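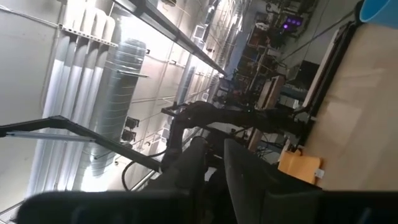 The question of whether to conceal a ceiling or leave it exposed has occupied a good portion of my September, and I set out my present position for readers who are considering the same decision. My own premises at Yule, a former joinery of modest size, require a new ceiling before the end of the year. I have come to favour the exposed arrangement, with the round silver duct left bright and its spiral seams in full view, the paler duct runs carried beside it on strut channel, and a long black light track travelling the length of the room.

The first consideration is access. Where a duct is enclosed, each inspection involves the removal of panels, and panels seldom go back as neatly as they came down. Afaf Haddad, who prepared the drawings, has allowed 100 millimetres of clearance on every side of the main duct. I had thought this excessive until I attempted to pass a spanner behind the existing one.

The second is colour. Eduardo Pacheco recommended that everything overhead be painted a single dark grey. I have respectfully declined. White panels return a good deal of light to the benches, and black fittings against them are easily located when a lamp requires replacement.

Quotations have been received from Homidov and Grivar. They differ by around 1000 dollars, chiefly on account of the brackets – Grivar proposes one at every joint, Homidov at every second. Neither includes the hire of a scaffold, which must be arranged separately for 4 days.

Dust remains unresolved. The upper surface of a round duct collects it steadily, and a long-handled brush reaches only the sides. I would be grateful to hear from any reader who has found a satisfactory method.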